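About Us
Home / About / Programs / Tuition / Visit

Plirkwood School of Upholstery and Furniture Repair

We teach people how to fix the furniture they already own, and we love doing it! Plirkwood is a small school with two workrooms, a long wall of fabric rolls and a parking lot that fills up with dining chairs every Saturday. Our students are nurses, retired bus drivers, college kids with a thrifted couch, and a surprising number of dentists (steady hands, we think). Most of them had never held a webbing stretcher before they walked in.

How we started

Plirkwood began in a rented storefront on Ezeani Street with one sewing machine and a stack of chairs from a closed-down diner. Sânziana Chiriac had been doing upholstery for hotels for years and kept getting stopped by neighbors who wanted to know how it was done. She put a sign in the window for a four-week evening class and hoped for a handful of people. The first class filled in a weekend, so she ran it again, and then again, and by the following September she had given up hotel work completely.

Arsalan Mughal came in as a student that fall, with a rocking chair that had lost an arm. He was a cabinetmaker already, so he fixed the arm himself and stayed to learn the seat. By the end of the course he was showing everyone else how to cut a clean mortise during the coffee break. The two of them started teaching side by side, fabric at one end of the room and wood at the other, and that is still how the school is laid out. You can cross over whenever you like. Plenty of people sign up for cushions and go home talking about dovetails.

We moved to the old Breline mill building when the storefront got too tight to turn a sofa around in. The floors slope a little and the freight elevator has moods, but the north windows are wonderful for matching thread, and there's finally room for everybody's half-finished projects.

What we teach

Seats and Cushions is where most people begin. You bring one chair with a drop-in seat, strip it down to the frame, and build it back up with new webbing, padding and cover. It runs four evenings. You will pull out a LOT of staples on the first night, and some people find they enjoy it more than they'd like to admit.

Springs and Stuffing is the next step, for armchairs and anything with coils. Eight-way tying looks like a terrible tangle until somebody puts the twine in your hand and walks you through the first row. Bring gloves if you have tender fingers, and bring the chair on day one even if you think it's too far gone. We have seen worse.

Drawers, Doors and Joints is Arsalan's course, and it covers the wooden side of things: loose tenons, split panels, hinges that have pulled out of their screws, and the drawer that has stuck every summer for as long as your family has owned it. A good half of the course is drawers. You'll learn to read the wear marks on a runner, build up a worn edge with a glued strip, fit new stops, and plane a side without taking off too much. There's a whole evening on handles and knobs too -- filling old holes, drilling straight for new ones, and picking hardware that suits the piece.

Finishes is a weekend class in shellac, oil, wax and milk paint. Wear old shoes.

Open Bench is for anyone who has completed a course. Come in, use the tools, ask questions, borrow a clamp. It's the loudest and happiest night of our week.

Our space and tools

The Breline building gives us 1000 square feet for the wood room alone, with the fabric room next door. We own 135 clamps and on a busy night every single one is on a table leg somewhere. The industrial walking-foot machines were bought secondhand and are serviced every year. All hand tools are included in your tuition, so please don't run out and buy a kit before your first class. Try ours, see what fits your hand, and then ask us where to shop.

Fabric is sold by the yard at what we pay for it. We also keep a remnant bin by the front door, and it's free. People have made some glorious footstools out of that bin.

Skivero Fund

The Skivero Fund pays full tuition for students who couldn't otherwise come. It was started by a former student who wanted to stay in the background, and it grows through the spring chair auction and through people rounding up their fees. Applying takes one page. We don't ask for an essay, and we don't ask for tax forms. Tell us what you'd like to learn and what evenings you can make, and we'll do our best to find you a seat.

So far 423 students have finished at least one course with us, and many come back with another piece under one arm. Some have gone on to open their own shops (we send our overflow repair calls to them gladly!). Others have fixed the one chair they cared about and gone on with their lives, and we're just as proud of them.

Visiting

Drop by during any Open Bench evening, 6 to 9. Use the side door on the river side and follow the sound of hammering. Dogs are fine in the hallway but can't come into the workrooms -- too many tacks on the floor. If you're thinking of bringing in a big piece, measure it first and email us the numbers, and we'll tell you whether the elevator will take it.

Registration for the next round of courses is open as of 1/5/24. Classes are kept to ten people, and Drawers, Doors and Joints usually goes first. If it's full, put your name on the list anyway, as spots do open up.
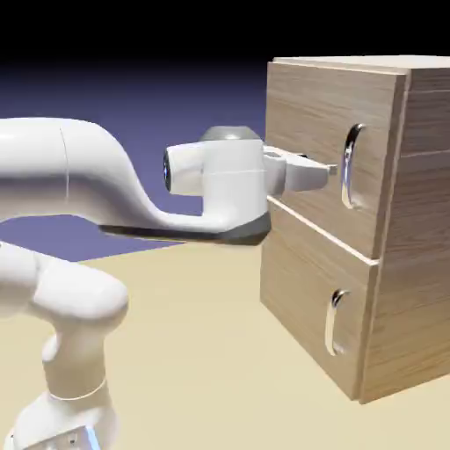 Sânziana Chiriac: Please don't sand anything before you bring it in! I know it's tempting. Leave the old finish and the old tacks right where they are, and we'll look at it together on the first night.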